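What You See From Below

By Thibault Leblanc
21 Nov 2018

When I was learning to drive, my uncle told me that the most expensive part of a car is the part you never look at. He meant the underside. I have owned cars for many years since then and I must admit that I looked under them only when something had fallen off. So when I received an invitation to the autumn trade days in Jalovside, where garages come to see new tools and parts and the public may enter in the afternoon, I decided to spend my time there with my head back, looking up.

The trade days are small if you compare them with the big motor shows. There were 24 exhibitors this year, most of them companies which a normal driver would not know. They sell lifts, lamps, trolleys, gloves, hand cleaner, and many kinds of box for putting screws in. There are almost no new cars to admire. The ones which are present are there for their suspension, and the visitors walk past the paint without a glance.

I started at the lift of Andotus, a firm that trains mechanics and, in the afternoon, also gives a short tour for people like me. The tour takes 30 minutes. My guide was a patient woman in work trousers who asked us first what we already knew. A man beside me said "oil". I said nothing, and we began.
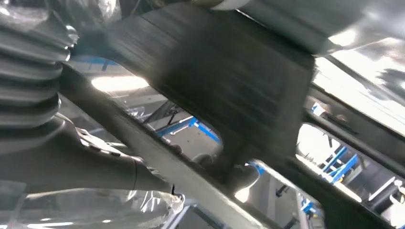
A good inspection, she explained, begins with the eyes and one lamp. The hands come later. She goes always from the front to the back and always from the left to the right, so that if a customer telephones she can stop and know afterwards where she was. On the steering side she showed us the rubber boot, grey and folded like the sleeve of an accordion, and the rod which comes out of it towards the wheel. I had heard the words "tie rod" in garages many times, usually before a bill, but I had never connected them with a shape. The boot keeps grease in and dirt out. When it has a split, water can enter, and after this the more costly parts behind it begin to suffer. She presses the folds apart with two fingers and looks into each valley, because a crack likes to hide where the rubber bends.

After the boot came the crossmember, the broad pale piece that goes from one side of the car to the other. It carries a great deal and receives very little attention. On roads with salt, she said, it is worth washing from below at least once in the winter. Many people wash the roof every week and the bottom never. I am one of these people, or I was until September, when my own car failed its test for exactly this kind of reason.

She also had opinions about light. In her first garage there was one weak tube above the lift, and everybody carried a torch between the teeth. Strong light from above is pleasant for the person who sweeps the floor, but for the mechanic it can be a difficulty, as it comes through the gaps into the eyes and makes everything near to it look dark. Her advice is to keep a small lamp low and move it slowly along the part, so that the shadows show any damage. At home, with the car on the ground, a lamp on the driveway does a similar job.

By the end of the tour I had a stiff neck and two pages of notes. The man who had said "oil" wanted to know how often a boot should be changed. She answered that there is no fixed age and that he should look at it each time the wheels come off for the season. He wrote this down also.

After the lift I walked among the other stands, and here I found the second subject of my visit, which I had not planned. It is storage. A surprising part of the trade days is dedicated to the question of where to put things.

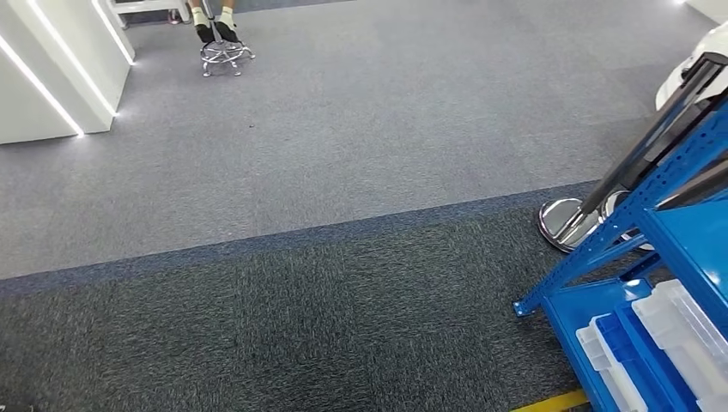 Blue shelving cart with plastic bins, on the two greys of the stand carpet.

I like a cart of this kind very much. The uprights are full of slots, so a shelf can go higher or lower when the work changes, and the bins come in the translucent type and in dark blue. The representative of Skastilov, whose stand was close by, has a firm position on the matter. Translucent is for the small things you use every day, because you can judge from outside if you must order more. A solid colour is for what you want to keep away from light or from the eyes of customers. He sells both, naturally, so I do not think he is trying to persuade anybody.

He told me that in seven years he has visited more than 30 garages to help them arrange their shelves, and that the mistake is nearly always the same. They buy the bins first. Then they discover that the brake parts are too long and the clips are lost in a box made for brake parts. He recommends to put everything on the floor for one day, make piles, and only then measure. It is an ugly day, he said, and the owner usually regrets inviting him until the evening.

I also had a coffee at the Ó Dubhghaill counter, where they sell work shoes and gave an honest answer about stools. For a reception area a high stool with a chrome foot ring is fine. For a workshop they would choose something low with wheels. I noticed that after several hours on a hard floor the carpet of the stands was very popular, and people who had no interest in shelving stood on it for a long time and asked questions about shelving.

On the way home I stopped at the car wash and paid for the programme with underbody cleaning. It costs a little more and there is nothing to see afterwards. The next morning I took the box of screws from my garage and made piles on the floor. There are eleven kinds, and I still do not have the right bins.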